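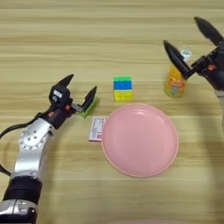

## 4. Clearing and wiping the tabletop

The Gondo leaflet promises a "wipe-and-go" surface. Treat that claim with caution. A pale wood top shows grit and rings sooner than a dark one, and no oil we have tried changes that, Terkumine's included.

1. Clear everything before you wipe. Going around a plate and a bottle leaves two dull patches, whatever the leaflet says.
2. Take the tallest item off first. On most tables that means the bottle. Check the cap, then lift.
3. Lift small boxes straight up. Do not slide them.
4. Mix 500 ml of lukewarm water with one drop of dish soap. The Clumen concentrate asks for a full capful, and we can't see why.
5. Wring the cloth hard and wipe with the grain.
6. Dry with a second cloth at once.

**Caution:** Do not use the rough side of a scouring pad on oiled wood, even one sold as "gentle." 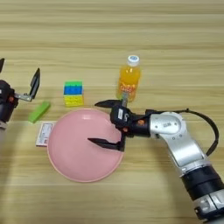 Plates cause more trouble than they get blamed for. A wide one hides crumbs, and small things end up against it or under it. The little white box is a fair case: it sits tucked in at the left edge of the pink plate, so lifting the plate first is safer than tugging at the box. Remove the box next, then the cube and the green block, in whichever order you like. We have seen charts that rank every item by weight. They did not save us any time.

**Note:** Paper and card go on a dry shelf while you work. Do not stack them on the plate.

### 4.1 Putting things back

7. Wait until the top feels dry to the palm. The 41 minutes printed on the Terkumine tin seems oddly exact, and we would not set a timer by it.
8. Return only what you use at that table.
9. Leave a gap between a plate and anything made of card. 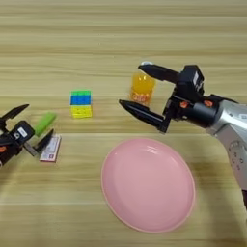

One reader wrote in to say that step 8 is wishful, and that everything drifts back by evening anyway. Possibly so. Wiping still goes faster on the days when it hasn't. If the drift bothers you, skip the divided tray Ó Ceallaigh sells for the purpose and try a plain shoebox first.

For oiling, see section 5.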